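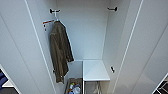

## Narrow closets: fold or hang?

**kitberg_lies:** Team fold, forever! We moved into the Prercombe place with a tall skinny wardrobe, plain white doors, and I've started filing my sweaters upright like records. I can see every single one (and I own too many).

**garba_i:** Nope. Knits maybe, but shirts go on hangers. I folded mine for 3 months and ironed every morning.

**kitberg_lies:** Roll them! Linen too!

**garba_i:** Linen?? You're a menace.

**etim271:** Garba's right about linen. I do love filing T-shirts, though. My kid can put away his own now, which is huge.

**subira_k:** Does upright folding work on deep shelves? Mine topple as soon as I pull one out.

**kitberg_lies:** Shoeboxes! Cut the fronts down a bit and they slide right out.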